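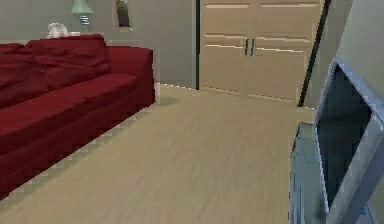 "The robot stopped in the middle of a perfectly clear floor and refused to budge," says the simulation lead at Farklow, laughing. "It did that again and again, always in the same living room, always between the sofa and the cupboard doors. We loved that room. We'd spent ages on it!"

Farklow builds software for home-help robots, the sort that could one day carry a mug across the lounge or fetch a dropped blanket. Before any of it goes near a real machine, the robots are put through their paces in rendered homes. The team at the Katutdale office has a whole street's worth of them by now, and the one with the red sofa is the room everyone learns on.

It is also the room that hid a fault from them for most of a winter, and I'd come to hear how they found it.

The trouble began with a new batch of overnight runs. Out of 1,902 trips across the room, 1,884 went exactly as planned. The other 18 ended with the robot standing still, reporting that something was in its way. "Your first thought is that this is a lovely result," the lead says. "Then you remember that the whole idea is to let this thing loose near somebody's gran, and you go and look at the 18."

What they saw was a robot halted on bare wooden floor, a good stride away from the furniture. There was nothing there. The team blamed the route planner first and took it apart, then put it back together. They blamed the lighting. One engineer spent two days changing the grain of the floorboards, convinced that the streaks were being read as a step.

"I was so sure," the engineer told me. "I had a graph and everything. I still think it was a good graph."

The answer was in the furniture, or in the part of it that you can't see. Every object in the room has two shapes. One is what gets drawn, so the sofa has creases in its cushions and a nice rounded front to the seat. The other is a much plainer shape that the robot can bump into. When the sofa was turned to sit at an angle, the drawn shape had turned with it, but the plain one had stayed square to the walls. One corner of it was sticking out over open floor, invisible and completely solid.

"So the robot was right!" says the lead. "It was told there was a corner there and it stopped for it. Good robot. We were the ones who'd got it wrong."

I asked why that had them so worried, if stopping is the safe thing to do. The mood changed a bit at this point – they are a cheerful bunch, but they take this part seriously. A plain shape that pokes out on one side is missing on the other. Along the back of the sofa there was a wedge the robot could pass straight through, and on 3 of the good trips it had done just that. The arm had gone through the upholstery and the run was marked as a success.

"Those are the ones that kept me awake," the lead says. "A robot that learns it can put its elbow through a sofa will try it with a real one."

The fix took an afternoon. Checking everything else took a good deal longer. Another 25 objects in other rooms turned out to have the same mismatch, all of them brought in through Mridha, the in-house tool that places the furniture. Mridha now refuses to save a room if the two shapes disagree, and a second check called Lundberg goes back over the successful runs looking for anything that passed through something else.

Lundberg is the bit they most wanted to show me. It plays back a run with the hidden shapes drawn over the visible ones, and it's oddly gripping to watch. We sat through far more of them than we needed to.

The next set of rooms is due in June, kitchens this time, with drawers and cupboard doors that open. More moving parts means more hidden shapes to keep in step, and the engineer with the graph is already making a list.

"Come back and see those," says the lead. "The fridge door is giving us terrible bother and I can't wait to find out why."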